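Search this site Search Go

# Tesisora Light Rail Ridership Data

Stop-by-stop boardings for the Tesisora tram line, from Guthrie to Jomo by way of Turker. I love this line, and I'm so glad its numbers are finally in a form people can use!

## What's in it

3,564 rows, one per stop per service day, across 28 stops. The columns are `stop_id`, `direction`, `boardings`, `alightings` and `delay_min`.

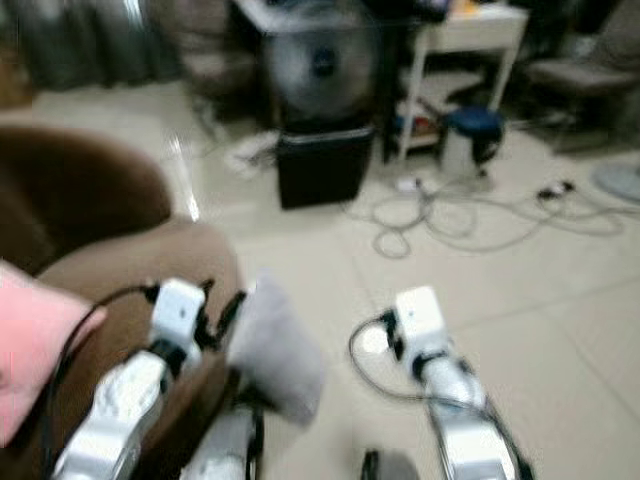 Delays are in whole minutes. A blank means the tram's clock didn't report, so please don't read it as zero. There are 699 blanks, mostly on the Turker branch, and Celina Kozłowski is still chasing those down (thank you, Celina!).

## Known problems

Guthrie has two platforms that shared one ID until October. We split them in version 5, so older scripts will need a small fix.
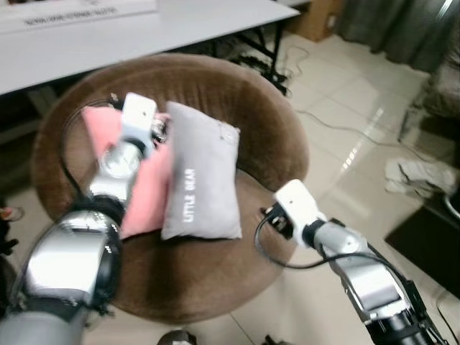
Jomo, February 2025

Version 5 is up! Transfers are now counted separately, and you can really see how the timed connection at Turker fills the evening trams. Send corrections to Sorcha Semple, with the stop ID and service day.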